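# How Listeners Over 60 Find New Music

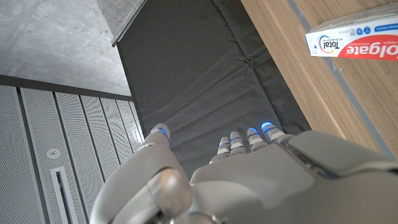 *By Naledi Magagula and Muchen Pan*
*Project supervisor: Johanna Rainer*
*Submitted Fri 11 February*

## What we wanted to know

Both of us have grandparents who listen to music every day, and almost none of it was recorded after they turned 30. We wanted to find out if this was true of older listeners in general, and what happens when they are given newer songs by someone they know.

Our main question was: does it matter who recommends a song?

## Method

We worked with 20 listeners aged 60 and over, all living in Garitz or Sandmont. Cristian Pacheco found most of them through the Sandmont choir. The rest were neighbors and relatives, which is a weakness we come back to later.

Each person got the same playlist of recent songs in pop, country, R&B and jazz. The playlist came in 2 versions. In the first, every song had a short note from a family member or friend saying why they liked it. The second had only the title and the artist. People kept the playlist for the whole project and wrote down each time they played a song all the way through. They could skip anything.

We also asked everyone to fill out a form at the start and to talk with one of us at the end. Haoran Cui helped us set up the listening diary and typed in the paper ones.

## Results

The diaries recorded 870 full plays. Of these, 600 came from the group with the notes.

The notes made the most difference for songs people told us they would not have picked themselves. One woman in Garitz played a rap song over and over after her grandson wrote that the second verse reminded him of her kitchen. A man in the other group skipped the same song every time and wrote "too fast" in his diary.

Jazz was played nearly the same amount in both groups. Country did well with the choir members and badly with everyone else, and we don't have an explanation for that.

In the interviews, people talked a lot about where they used to hear new music. Record stores came up often, mainly Jemcombe, the shop in Sandmont that closed years ago – several people said the clerk there would set albums aside for them. Most said they would not know where to start on a streaming app.

## Problems

- The group was small, and many of the people knew each other. Choir members talked about the songs at rehearsal, so the groups were not fully separate.
- Some diaries were filled in at the end of the week from memory.
- The notes were different lengths. A long note from a grandchild is not the same as one line from a friend.
- We chose the songs ourselves, so the playlist leans toward what we like.

## Next steps

We plan to run a shorter version in April with people who don't sing in the choir. Everyone will get the notes, but half of the notes will come from strangers. Muchen is rewriting the diary so each play has to be marked on the same day.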